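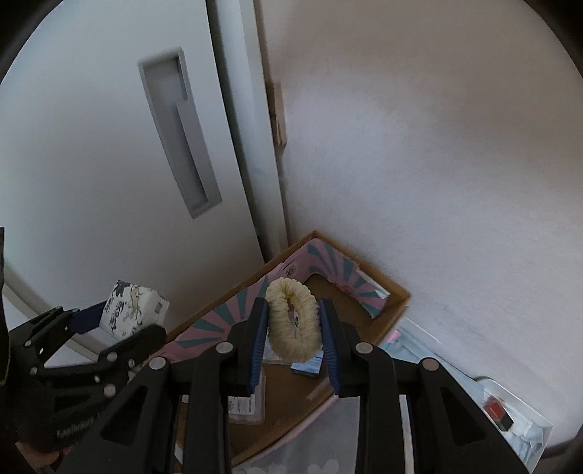 My brother-in-law bought the truck before he asked anybody, so by the time I heard the word biodiesel there was already a 22-year-old Haka flatbed in my driveway that smelled like onion rings.

"It runs on anything," Zein said. Zein is my sister's husband and he says that about most vehicles he owns.

So that was July. By the end of the month I was driving out to the Flotdale diner twice a week with a siphon pump and 5 empty drums, collecting fryer oil from a man named Zaid Twal, who had decided he didn't like me. I don't blame him! The first time I came I spilled a good part of a drum across his back step and then tried to mop it up with newspaper.

"You know there's a company that does this," he told me. "Goltis. They come in a clean truck."

"Do they pay you?"

"No."

"Well, we don't either," I said, and he laughed, sort of, and went back inside to his grill.

We cooked the stuff in Zein's shed. You warm the oil, you mix your methanol and your lye in a separate tank (goggles on, door open, my sister yelling from the porch), and then you put it all together and wait overnight for the glycerin to sink. I liked the waiting part. I'd bring out a lawn chair and a flashlight and shine it through the side of the settling tank to watch the line come down, dark on the bottom and gold on top. Zein would fall asleep in the cab with the radio going.

Batch one turned to soap. Too much water in the oil, or too much lye, we argued about it for days. Batch two we washed and washed and it came out clear enough to read a newspaper headline through, and Zein poured it in the tank without saying a word, which for him is a religious event.

We made it 16 miles. I was so happy I had my arm out the window like a kid. Then the engine coughed on the hill before the diner and quit, and we rolled backward onto the shoulder, and Zein put his forehead on the wheel.

"Fuel filter," I said. "The new stuff cleans out all the old gunk. It said so in the book."

"You read the book?"

"I had a lot of time in that lawn chair."

The spare filter was on his workbench, naturally. So I walked up the hill to ask Zaid Twal for a ride, and he looked at me, and he looked at my shoes, and he went to get his keys.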